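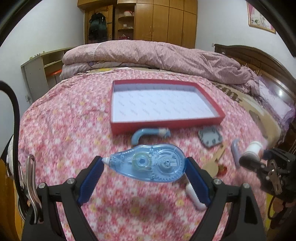 14/06/2025

Adhesion notes, paper archive job (Murthy ledgers)

Picked up where Vignesh left off on the paste trials. Wheat starch batch from the Hamen bag, cooked 11 minutes, sieved twice, left to cool covered. Came out a bit stiff. Thinned a spoonful at a time until it dropped off the brush in a sheet.

Tested on offcuts of the same ledger stock we used for the hinge samples. Two strips of the thin tissue, two of the medium. Thin tissue cockled on both. Medium stayed flat after pressing under felt, but the edge shows if you tilt it to the light. I'd still go with medium for the spine folds and feather the edges by tearing along a wet line.

Ink check on page 966 of volume two. Black entries did not move with a damp swab. The red column headings did, right away, so no wet work within a finger's width of any red. Kumaresan wants to try a dry remoistenable tissue there. He has some coated already, kept in the flat drawer under the press.

Correction fluid on the later pages (someone's old office fix, not ours) is flaking. Leave it alone for now. Scraping a test spot took the top of the paper with it. Need to ask the owner if they even care what is under it.

Press: 300 g weights are too light for the covers, fine for single leaves. Using the Simberg bricks wrapped in blotter for the boards.

Costs so far are fine. The quote was 3,000 for all of it and most of the tissue was already on the shelf. Blotter is what we keep running out of. Morkon can't ship more until September, so dry the used sheets and put them back in the stack marked for second use. Don't mix them with the new ones, some have red in them now.

To do
- recook paste, less starch, same time
- strips on red headings with Kumaresan's tissue
- Vignesh to finish page numbering in pencil, volume three
- new brush, the wide one is shedding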